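Quick one tonight, it's past 9 and I still have sealant under my nails.

So. The shed. Some of you asked about the panels after I mentioned them in August and I said I'd write it up and then didn't. Writing it up now before I forget all of it.

Short version - insulated wall panels, steel skin both sides, foam in the middle, bought as seconds from the Stakon yard out past Plurnside. Seconds means scratched or the wrong color or somebody's canceled order. Mine were a canceled order. Sort of a grayish green. Not what I'd pick but I'm not paying full price for a nicer gray.

Delivery was 40 bucks because I'm on their usual route. They drop at the curb. Curb means curb. I moved every panel up the driveway with my brother-in-law and a furniture dolly, and the dolly lost a wheel by the mailbox. Wear real gloves. The cut edges are sharp, way sharper than they look, and the thin gardening gloves I had on were useless.

**Storing them**

Keep them flat, off the ground, on scrap lumber. Cover loosely. I wrapped mine up tight in a tarp the first week and got water sitting between the sheets, and now there's a white chalky bloom on two of them. Wiped most of it off. Those two went on the back wall facing the fence.

**The base**

Slab was already there from the old carport. Not level. I knew it wasn't level and went ahead anyway, figured I'd shim the bottom channel. You can shim it. It took a whole Saturday's worth of swearing spread over three evenings. If I did it again I'd grind the high corner first, rent the grinder, eat the cost.

Bottom channel goes down on a bead of butyl, then anchors. I used the Warkmont anchors because the hardware store on Fuentealba had them in stock and that was the whole decision process. They've held fine. One spun in its hole and I had to move over a few inches and redrill.
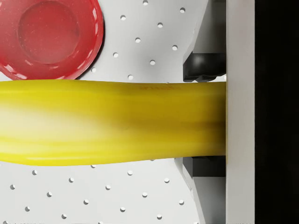
Can you cut these panels with a regular circular saw?

With a metal-cutting blade, sure, as long as you go slow and cut from both faces. Tape the line first or the paint chips. A regular wood blade will throw hot bits at you and leave a burned edge that rusts later. Brush the filings off right away too, even the tiny ones. I left some on overnight and got orange freckles by breakfast.

**Standing them up**

Start in a corner, plumb it like your life depends on it, brace it, then go. The tongue and groove wants to be tapped in with a block and a rubber mallet. Do not hit the panel itself. I hit the panel itself. There's a dent by the door at knee height and I see it every single time.

Second panel I put in backwards. Groove facing the groove. Had the screws in and everything before I noticed. Check which way the tongue points before you seal, the sealant in the joint is a pain to clean out and you go through a lot of rags.

Screws - use the long ones with the rubber washer and stop when the washer just squashes. Drill on the low clutch setting. Overtighten and it dimples the skin and then water sits in the dimple.

**The door opening**

Left it till last. Should of done it earlier. I cut the opening after the wall was up, which sounded smart, and the offcut dropped on my foot. Framed the hole with C channel, screwed and sealed, then hung a plain steel door I already had. It sticks a little at the top when the sun's on that side. Will plane the stop or just live with it.

**Money**

All in I'm at 800 for panels, channel, trim, screws and sealant. Doesn't count the door or the blade or lunch for the brother-in-law. I bought 10 tubes of sealant and thought that was nuts, and I'm down to the last one and haven't done the gutter side yet.

**What's left**

- corner flashing on the fence side
- ridge cap, I have it, it's bent, might straighten it
- some kind of vent, it gets stuffy in there with the door shut
- power, not touching that myself
- touch-up paint for all the scratches, the yard said they might have a can in the matching color, haven't called

Somebody emailed asking if it's quiet inside when it rains. Quieter than the old carport, for sure. The roof is the same panel as teh walls, so you hear it but you can still have a radio on.

Roof gets its own post, there's a whole thing with the overlap and I did one side wrong. Going to go find the nail brush.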